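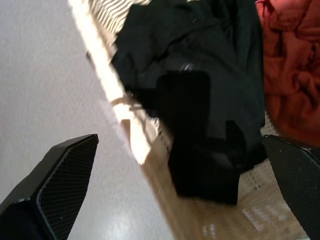
Dolores Park writes that the sorting table is the wrong place to begin, and that the money should go to the folding side, where people's shoulders get ruined. I have read her post twice and I agree only with half of it.

Posted in November by tang_laundry
14 comments

At Bolteritz we wash workwear and private clothes for guest houses, 600 pieces in a normal shift. Since the arm came to the sorting, two of my colleagues work only with the exceptions. They say it is less tiring for the back but more tiring for the head. Black clothes are the worst, because a sleeve and a fold look the same to it.

Otis Whitfield
2 likes
Less tiring for the back is already a lot. I did sorting for 19 years and I would not call it a job to protect.

Dolores Park
I did not say protect it. I said that at sorting we talk to each other and find the torn buttons. At folding each one stands alone. Which one would you give away first?

ellov_m
At our place the opposite happened. Folding went to a machine, and the people who folded were moved to evening hours. Their pay stayed the same but the bus did not. Please ask about the hours before you ask about the machine.

tang_laundry
Good point about the hours, it was not in our meeting. Who checks the pockets at your place now? With us it is still done by hand, before the basket.

ellov_m
By hand also. The supervisor wants to change it in spring and I am against.

3 shares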